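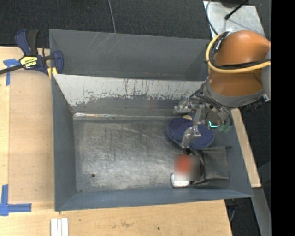

The Binder

By Nuala Conneely
March

The rule about the bin was Rule 9, and it said that no person shall place a hand in the bin while the arm is live. Everyone at Gilmartin agreed it was a good rule. It had been a good rule for four years, and in that time it had been laminated, framed, translated into two languages nobody on the shift spoke, and read aloud every Thursday before the coffee was ready.

Then the auditor came from Clevley.

Decha Yimyam met her at the door with the binder under his arm. He had written most of it. He was a man who could not see a drawer without wanting to say what went in it.

"What counts as a hand?" the auditor asked, once she had sat down.

Decha opened the binder. "It's in the definitions."

It was not in the definitions. "Bin" was in the definitions. "Live" was in there twice, and the two entries didn't agree.

"A hand," he said, "is the end of the arm."

"And what does Rule 9 say about the arm?"

He read it again. He had read it so often that it had stopped being words some time ago, and now it was words again and he didn't care for them.

"The arm has a gripper," he said. "A person has a hand."

"Your training sheet says 'robot hand.' Page 20."

"Stikent wrote the training sheet."

"Did you sign it?"

He had signed it. He had a very clear signature.

They went out to the floor. The arm hung over the right end of the bin, orange and shiny, with its yellow cable looped beside it, and the tip of the lower finger was right over a blue thing in the bin. The blue thing sat up against a gray pouch. The rest of the bin was mostly bare metal, scratched all over, which Decha had once tried to write a rule about.

"What's that one?" said the auditor.

"Item."

"What kind of item?"

"We only say item. Rule 3. If you name them, people get ideas about which ones are fragile."

"Are any of them fragile?"

"We don't say."

She wrote something down. It was longer than what he had said, and this bothered him for the rest of the day.

"The clamp," she said next, pointing her pen at the far corner, where a blue and black clamp held on to the edge of the bin. "Is that a permanent fixture or a temporary one?"

"Temporary."

"How long has it been there?"

Decha thought about it. The clamp was there when he was hired. There had been a card at Christmas that year, signed by the whole crew, and he was fairly sure somebody had signed for the clamp.

"It's under review," he said.

"And the tape?"

There was blue tape on the wood to the left of the bin, a T up by the clamp and an L farther down. Decha knew what the L was for. It was in the binder, with a drawing. The T he had always taken to be somebody else's L.

"Markers," he said.

"Marking what?"

"Positions."

She looked at him kindly, which he felt was outside the scope of the audit.

The report arrived from Clevley nine days later. It had 100 findings, and 99 of them were about the binder. It praised the guarding, the stop buttons and the way people stood well back, and asked who had taught them. Decha went down to ask. It was old Astetti from nights, who had never read the binder and told every new hire the same thing: if it can move, figure it's about to.

Decha wrote that down. He gave it a number. By Friday he had added a definition of "it," and by the following week there were two of those.

Comments (4)

palletjockey
We had a temporary clamp. It outlasted three managers and the building.

Marge in Receiving
The line about the signature got me. I am the signature at my place.

dt_welds
Good story but a real auditor would have asked for the lockout log before she even sat down. Otherwise accurate, sadly.

palletjockey
@dt_welds ours asked where the bathroom was and then wrote up the sign.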